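The tags came in a box of fifty-eight, packed in grey foam, each one sealed in its own bag. The installer signed for them at the goods-in door of the Brilwood warehouse and carried them up to the mezzanine, where there was a desk and a kettle.

She had two days. The first was for fixing the tags to the racking and the second was for walking the floor with a phone and checking that the phone knew where it was. The contract was with Castora, who had bought the building from a carpet firm and wanted their pickers to stop getting lost in it.

The tags were made by Fröhlich. She had used them before and had no strong feelings about them. They ran on a coin battery, they stuck to clean steel, and they said the same short thing over and over until the battery went. You gave each one a number. After that it only ever said its number.

She began at the loading bay and worked inwards. Wipe, peel, press, hold. Then the phone, to write the number in. Then a cross on the plan. The forklift drivers went round her without slowing much. One of them asked if the tags could tell how long he spent in the toilet, and she said there wasn't one near the toilet. He looked at the plan over her shoulder to make sure.

By four o'clock she had reached the back wall and had one tag left, which was the spare. She put it in her coat pocket and went to find her van.

The next morning she opened the app on the phone and started to walk. A blue dot moved along the aisles with her. At aisle nine it jumped to the loading bay, stayed there while she counted to five, and came back. She moved a tag up a shelf and walked it again. The dot stayed where it should.

In the list at the bottom of the screen there was a tag numbered 1739.

She hadn't written that number. Hers started at one and stopped well short of a hundred. She refreshed the list and it was still there, near the bottom, with a weak signal. She took the spare out of her pocket and looked it up. The spare had no number at all.

She walked towards the bay and 1739 got weaker. She walked the other way and it got stronger. It took her past the last of the racking to a door with a push bar, and through the door was a corridor she had on the plan as disused.

The supervisor was on the mezzanine, eating toast. She asked him who had put tags in before.

'Bultia,' he said. 'For the carpets. They went bust, or the carpets did. One of them.'

'When was that?'

'Before me. I came in the September and it was all gone by then.'

She said it couldn't be theirs, in that case, as the battery would have died years back. He said he didn't know anything about batteries. He gave her the key to the corridor rooms in case she needed it, and asked for it back by dinner time.

There were two rooms. The first had a sink and a stack of chairs in it, and the signal there was fair. In the second it was as strong as it could get. She held the phone against each wall in turn, then against the floor, then up towards the ceiling as far as her arm would go. The ceiling won.
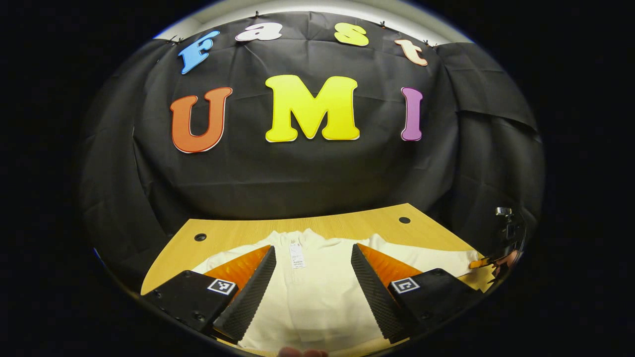 She fetched the stepladder from the van and lifted the tile. It was a tag, an old one, thicker than hers, with the maker's name rubbed off. Somebody had wired it to the lighting circuit with bell wire and a lump of tape – not a tidy job, and not a legal one either. So it had never needed a battery. It had been up there saying 1739 to an empty corridor and a warehouse full of people with the wrong app.

She thought about what to do with it. It wasn't on her sheet. It didn't upset her own tags, or not by enough to matter, and she could tell the software to ignore it in less time than it would take to climb down.

But the wiring was bad, and she had seen it now. She went and found the breaker, turned the circuit off and cut the thing out. She capped the ends properly and put the tile back. When she looked at the phone the number was still in the list, greyed out, with 'last seen' next to it and the time.

She wrote it up on the mezzanine. Fifty-seven fitted, one spare, one old unit removed from the rear corridor, wiring made safe, electrician advised. The supervisor signed it without reading it and she gave him his key.

'Find it, then?' he said.

'Yes. It was in the ceiling.'

'What was it doing?'

'Just its number,' she said.

She put the old tag in the van's door pocket with the parking receipts. At home she found a supply that fitted it and plugged it in on the kitchen worktop, and had the phone look for it while she got the tea on.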